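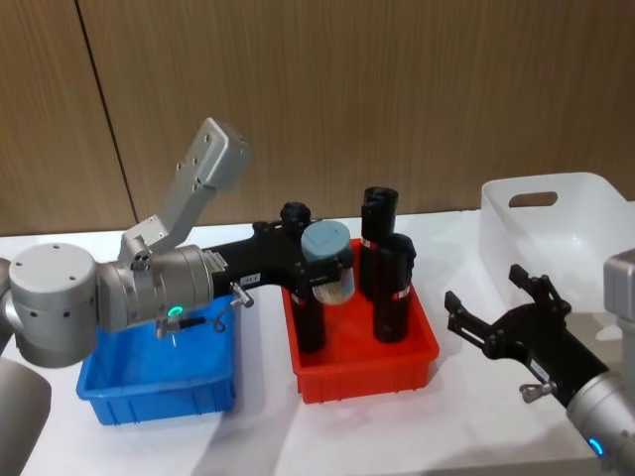
Two robot arms at a white tabletop, with wood-grain panels behind.

Ellery Gallery to open print and paper survey in Skinden

September 2, 2022

The Ellery Gallery in Skinden has confirmed the programme for its autumn season, which will be given over to a single survey of prints, artists' books and works on handmade paper. The exhibition, titled Second Impression, occupies both floors of the building and contains 122 works, most of them drawn from the gallery's own store. It runs until the end of April.

The holding from which the selection was made now stands at 1,389 catalogued items. Of these, 734 are intaglio prints, a proportion that reflects the early buying policy of the gallery. Relief prints, lithographs and screenprints make up most of the remainder. Bound volumes are listed separately and will be shown in the lower room, where light levels are held down for the whole run. Pages will be turned once a month, and visitors who wish to see a particular opening should check the schedule at the desk.

The hang follows process. The ground floor begins with drypoint and moves through etching, aquatint and mezzotint, with plates shown beside impressions where both survive. A number of the plates were cancelled after the edition was pulled, and the scored lines are left in plain view. Labels give the paper, the plate size and the state, where known. Attributions that remain open are marked as such.
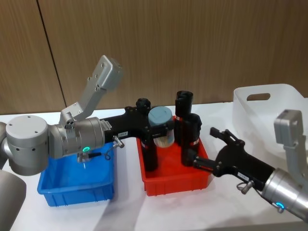 Upstairs, the emphasis shifts to paper itself. The Berar Mill has lent a group of sheets made from cotton rag and flax, together with a mould and deckle and two folders of watermark tracings. These have not been shown in Skinden before. The sheets are hung clear of the wall on thread - unglazed, so that the edges and the laid lines can be read from either side. Bags and coats must be left on the ground floor for this reason.

A new commission, Prirnelero, takes up the end room on the upper floor. It is a suite of blind-embossed sheets printed without ink and lit from a low angle. The work will be added to in stages during the season, and the final sheets are due to be installed in April. The gallery states that the room will close for one day at each change.

An illustrated catalogue accompanies the survey. It has been printed in an edition of 300, with a technical glossary and a full checklist giving accession numbers. A concordance to the older handlist is included at the back - useful to anyone working from the previous numbering, which was dropped when the store was re-boxed. Copies are sold at the desk and cannot be reserved.

Study appointments will continue while the exhibition is open, although works on display cannot be taken down for inspection. Requests should quote the accession number and be sent at least two weeks ahead. Pencils only are allowed in the study room.

Admission to the ground floor is free. A ticket is needed for the upper floor and is valid for repeat visits throughout the season.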